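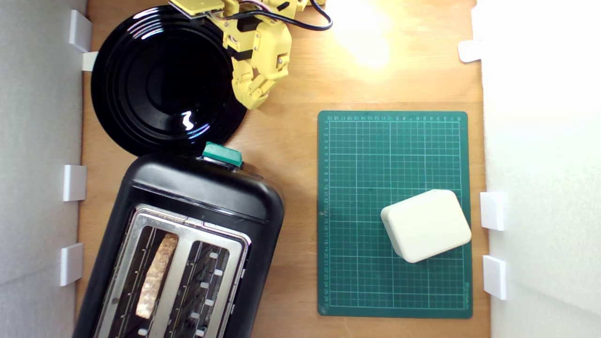

Figure 3. The Jevine arm and hand at the breakfast station.

4.2 Learning from a mixed set of demonstrations

We had hoped, when we began planning this part of the study back in April, that one policy could be trained on everything we had gathered and would sort out for itself which task it was being asked to do. The full set holds 3144 demonstrations, of which 2603 passed our checks and were kept for training. Each episode belongs to one of the kitchen tasks listed in Section 3, and the one we keep coming back to is moving toast to a plate, laid out as in Figure 3, with a slice standing in the left slot of the toaster and the hand reaching in over the edge of the round black plate. It is a friendly looking task, and it gave us more grief than all the others put together. The plate is glossy and picks up highlights, the light falls hard on the wood, and the white walls on either side offer very little for the vision encoder to hold on to.

Our answer, which we owe in large part to a suggestion from Zyanya Becerra, was to stop treating every moment of an episode as equally useful. The Flemar weighting described in Section 3.4 gives more say to the short stretches where the fingers are close to an object, and less to the long, easy travel between them. We trained with and without it, keeping the network, the number of steps and the random seeds the same, so that the comparison would be as fair as we could make it - and we repeated each trial from 30 starting positions.

The weighted policy was steadier at the moment of grasping, and its behaviour was easier to predict when the slice leaned a little to one side. It did not help with placing. We went back through 107 failed attempts by hand, a slow job but a rewarding one, and found that most of the placing errors came from the fingers opening too early over the rim. We return to this in Section 5, where we try the Barrera release signal on the same episodes.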